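Shop > Women > Intimates > Slips & Camisoles > Dostlow Lavano Half Slip

Dostlow Lavano Half Slip, 18 Inch

Prices and stock were checked on Oct 24, 2026 and may change without notice. The price shown in your cart at checkout is the one you pay.

The Lavano is a plain half slip for wearing under skirts and lightweight dresses. It keeps thin fabric from clinging to tights and stops light colors from showing through. The waistband is soft covered elastic and lies flat under a fitted skirt. There is a short slit at the left side seam so you can walk and sit normally.

The body of the slip is 100 percent nylon tricot with an anti-static finish. The hem is plain – no lace – so it does not leave a line under knits. Length is 18 inches from the top of the waistband. If you wear longer skirts, see the Lavano Midi, which is cut from the same fabric.

Colors: black, ivory, sand. Sand was added in June and is the best match for most unlined white skirts.

Sizes: S to 3X. The 3X waistband fits up to 53 inches. If you are between sizes, take the larger one. 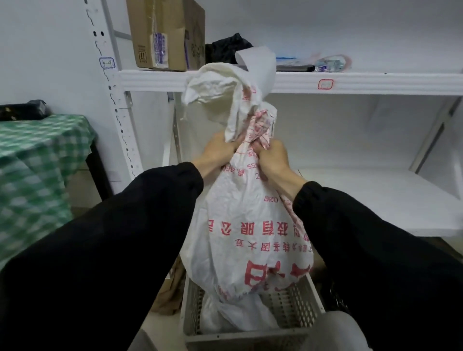
Two hands on the white woven sack.

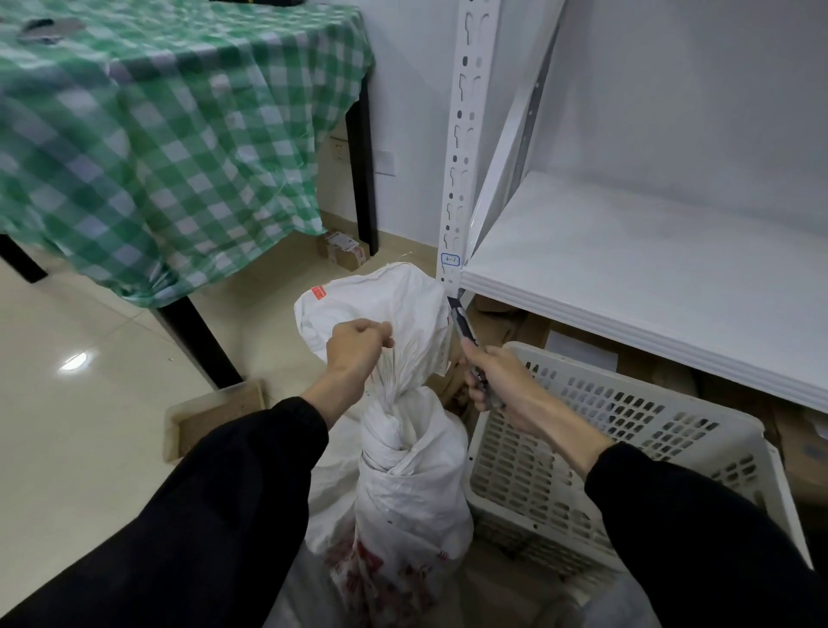

Care: machine wash cold with like colors, in a mesh bag if you have one. Hang to dry. Do not bleach. A cool iron is fine, but the fabric rarely needs it.

Shipping: orders leave our Vunidberg warehouse in about 5 business days. Slips are sent folded and can be combined with other items in one parcel.

Returns: unworn slips with the tags attached can be sent back for a refund or a different size. Opened multi-packs cannot be returned. Please put your order number inside the parcel.

Goes with: Lewis Camisole in the same three colors, sold separately. The straps on the Lewis adjust at the back – the neckline is a low scoop.

Share (18) | Comments (5)

Copyright 2026 Dostlow | Contact us | Back to top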